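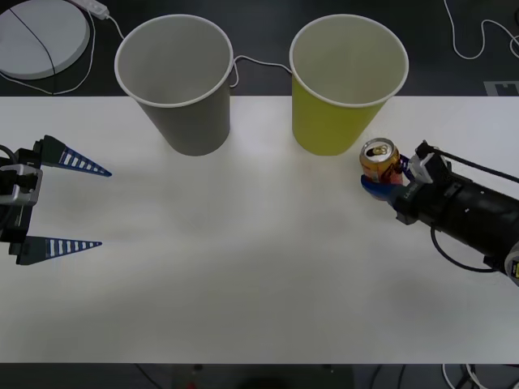 Hatumside Meeting Rooms, Refreshments Team

Lallo Table Guide, Section 9
Setting Out Cups and Cans
Revised 2020-12-25

Use this section when a booking form has the "small table, self-serve" box checked. For a full buffet, use the Holst counter instructions. The steps below assume that the Lallo table is already up and its legs are locked.

Before you start

You will need paper cups in two colors, canned drinks from the storeroom, a soft cloth, and mild dish soap. Cups are ordered under stock number 517. They come in sleeves of 30, with one color to a sleeve. Keep opened sleeves upside down in the cupboard so dust stays out of the cups.

1. Wipe the tabletop with a damp cloth, then go over it again with a dry one. The white finish shows smudges, mostly toward the middle where people lean.

2. Wash your hands before you open a sleeve. Push the cups out from the closed end and take them by the outside wall, below the rim.

3. Check each cup as it comes off the stack. Throw away any with a flattened rim or a seam that has started to lift.

4. Stand the cups along the back of the table, open end up, with the two colors well apart.

Note: If two cups stick together, twist them gently. Pulling straight up bends the rim of the lower cup.

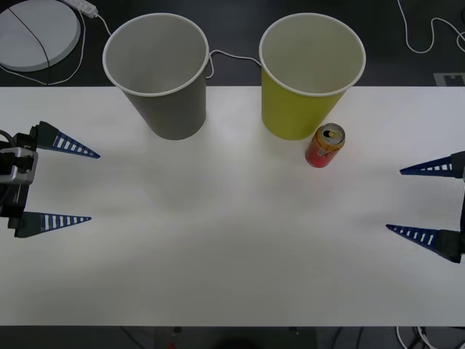 Color matters more than the number of cups you set out. Guests use it to tell water from everything else, and mixed rows get us more complaints than running short does. Gray goes on the left for water and yellow-green on the right for canned drinks. The can stands upright just in front of the yellow-green cup, a little to the right of it, with the tab end up. Follow the same layout on every small table, including the ones in the hallway.

5. Wipe the top of each can before you set it down. Cans pick up dust in the storeroom even when the tray wrap is whole.

6. Leave cans closed. The guest opens the can and pours.

7. Leave the front half of the table for plates and paperwork. Napkins go on the Flollero side shelf if the room has one.

Caution: Do not fill paper cups ahead of time. The bottom seam softens, and a cup that has stood full for a whole meeting can let go when it is picked up.

Caution: Do not put out a can with a dented rim or a bulging end. Place it in the returns bin and write it on the stock sheet.

During the meeting

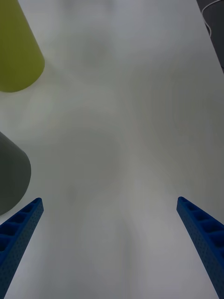

8. Look in at the first break. Bring out more cups if either color is down to its last few, and take used cups away at the same time.

9. Blot spills right away. Cola and orange soda leave a ring on the white top if they dry. For a dried ring, lay a wet cloth over it for a few minutes and then wipe with dish soap. Do not use scouring powder or the green pads.

Clearing up

10. Pour leftovers down the pantry sink. Used paper cups go in the trash, and empty cans go in the recycling bin.

11. Return unopened cans to the front of the shelf so they are used first. Unused cups that have been on a table do not go back in the sleeve.

12. Wipe and dry the top before folding. See page 23 for folding and storage.

Stock counts for cups and cans are done every June. Keep the sheet on the storeroom door up to date between counts.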